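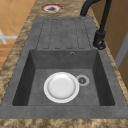
FAQ: Zullora home build

Do I need a real kitchen to begin?
No. I started in the simulated one. The plate in the sink was my first task, and the arm must learn to pick it up without hitting the faucet.

How much does the arm cost?
I paid 281 dollars for motors. The printed parts I made at the shared workshop in Nasamdale.

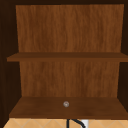

The controller board was a gift, so I did not count it.

How many trials do you run?
2000 for each task — my computer needs one night. Shelf tasks are slower, and I stop a trial after 15 seconds.

Can I use other motors?
Yes, but change the limits in the Womov file first. 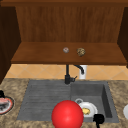
Lok-yiu Lam
Builder and maintainer, Zullora

Questions which are not answered here you can send to me by the contact form. I plan the next version for June.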